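Old tower as a backup box for the parish history scans?
Troscombe Community Boards > Home and Office > Computers

pwuyts
We have 15 years of scanned parish registers and photos sitting on one external drive, and I'd like a second copy before December. I've been offered an old desktop tower for nothing. Is it worth using, or should I just buy another external drive? I don't want to pay for online storage every month.
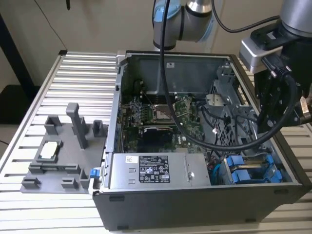

The tower with the side off.

kmotaung
Buy the drive. An old tower eats electricity and you'd be trusting an old power supply with your only spare copy. Two externals, swapped over every 30 days, one kept at someone else's house.

Hanent
Disagree with kmotaung. A tower is fine if you only switch it on to run the copy. Ours does it at 6 in the evening and it's off again by 9. What I wouldn't do is reuse whatever disk comes with it. Put a new one in.

pwuyts
Thanks both. Can I swap the disk myself? I've never done one.

Hanent
Yes. On the sort with blue plastic carriers you unplug the two cables and take the whole thing out, disk and all.
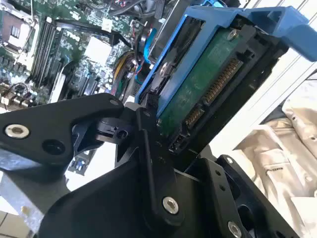 Hard disk in its blue carrier.

kmotaung
Still doesn't get round the main problem. If the tower lives in the same room as the external, one burst pipe and you've lost both. We nearly lost the Smits letters that way.

rirkitz
Agree about keeping one elsewhere. Also check the copies open. I had a folder of TIFFs that looked all right by file size and half of them wouldn't load. Use checksums if you can, or at least open a few from each folder.

pwuyts
How are people naming files? Ours are a mess, some by surname and some by whoever did the scanning.

rirkitz
Year, register, page number. Surnames go in a spreadsheet. Don't rename anything until you have the second copy.

Hanent
I keep surnames in the file name as well, it's quicker to search. Each to their own.

pwuyts
Will get a new disk for the tower, and a second external to keep at my sister's. Thanks all.
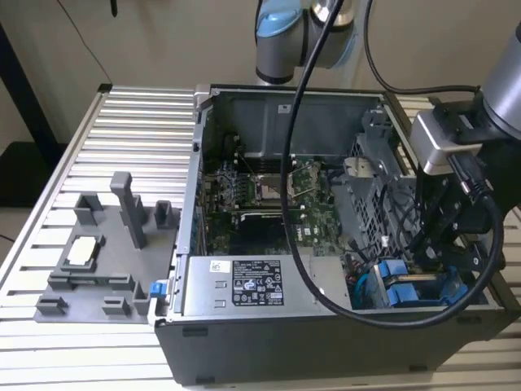
Related thread: Best scanner settings for faded ink

kmotaung
300 dpi isn't enough for the older registers. Go to 600 and save as TIFF.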